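4.3 Where the Work Went

The claim made for the Mathew cell when Stadarari installed it at Bratosbridge was that it would take over tray filling and leave the packers free for inspection. Haltevico's managers repeated the claim to us in nearly the same words. We treat it as a hypothesis, and the material in this section gives it limited support. Some of the filling was taken over. The time this freed is hard to find.

Before the cell arrived, tray filling was bench work. A packer took an empty tray, picked flat pieces from bins, set them in the order on the card, pressed the edges down with a thumb and slid the tray on. Packers described the job as dull and easy to do while talking. They chose their own order of work within the hour, and most kept a few finished trays in hand so that a bad batch of pieces or a trip to the stockroom did not show up as lost time. None of this appears in the process chart that Stadarari drew up before installation, where filling is a single box with a cycle time in it.

The chart matters for what followed. A task drawn as one box invites replacement as one box. Pieces that vary slightly in thickness, trays with a tight corner, and pieces that stick together in the bin were all handled by packers inside that box and left no record. When the cell met the same conditions, each became an exception with a name, a light and a person sent to deal with it. Several people at the site took the list of exceptions as evidence of how complicated the robot was. We read it as a late and partial description of what packers had been doing all along.

To get a sense of scale, we followed 1,000 consecutive trays through the cell in August, with an observer standing at the outfeed. A person touched the tray or its pieces in 211 of these cases. In 182 of the 211, the packer stepped in before the cell raised an alert, usually to straighten a piece that had been set down crooked. The cell recorded such a tray as its own completed work. Only the remaining 29 were logged as interventions, and the monthly report that goes to Haltevico's head office is built from the log. Read from the report, the cell needs help now and then. Read from the floor, it works with a partner whose part is left out.

We want to be careful here. An early intervention does not prove that the cell would have failed. Some of the crooked pieces might have settled on the next press, and packers who have been warned about stoppages have good reason to act sooner than they need to. Stadarari's engineers made this point to us and it is a fair one. It cuts both ways, however. If people step in too early, the success rate in the log is still a joint rate, and nobody at the site can say what the cell does by itself. We asked for a trial in which packers would keep their hands away from the trays for a full shift. The request was turned down on the grounds that it would put orders at risk, an answer that tells us something about how far the reported rate is trusted by those who report it.

Jhun Rivera had filled trays for longer than anyone else on the line and was moved to the cell in its first week. His account of the change was mostly about timing. "On the bench, if I wanted to look up, I looked up," he told us. "Now I have to look at the right second or I get the light." He did not think the new job was harder. He thought it was tighter, and he disliked being asked whether he was glad to be rid of the boring part. Watching, in his view, was the boring part, and there was now more of it.

Radka Dervishi, the shift lead, disagreed on several points. She reported fewer complaints of sore wrists, and she had an easier time filling the Saturday shift once new starters could be placed at the outfeed with little training. We have no reason to doubt either observation. Neither was measured before the cell came in, so there is nothing to compare them with, and the easier staffing has a less welcome side. A post that can be filled by anyone is graded as such. Two of the packers we interviewed had been told that the skill payment attached to bench filling would be reviewed.

A further task came with the cell and was missing from all the planning papers we were shown. When a new puzzle design comes in, someone has to help teach the placements, working at tray level with the arm's hardware close by. Figure 4 gives a view of this kind of work from the wrist camera, with two black-gloved hands at a tray of colored flat pieces, one of the index fingers carrying a yellow-green pad at the tip. Teaching falls to whichever packer is thought to have good hands. It has no job title and no line on the time sheet, and it is booked under downtime.

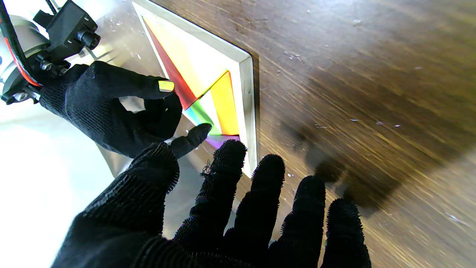
Figure 4. Tray work as recorded by the camera at the arm's wrist, Mathew cell, Bratosbridge.

The booking of this time as downtime has effects of its own. Downtime is something managers are asked to reduce, and teaching sessions were shortened over the months we visited, although the designs had become no simpler. Packers then made up the difference on the line, by the small early corrections described above. What was saved on paper in one place was spent in another where no one was counting. Rivera put the usual cost of a rushed session at "a week of fixing corners." We could not check his figure, and we note that the company has no data with which to dispute it.

It would be too strong to say that the cell has failed. Trays leave the line in good order, and the managers who wanted steadier output believe they have it. Our doubt concerns the account that travels with the machine, in which a dull task has been lifted off people and nothing put in its place. At Bratosbridge the task was split up. The cell took the part that could be drawn on the chart, and packers kept the rest, now without their small stock of finished trays, without much say over pace, and with weaker grounds for claiming that the work takes skill. Whether inspection improved, as the original case promised, we are unable to report. The inspection bench was still standing at our last visit and was being used to store empty trays.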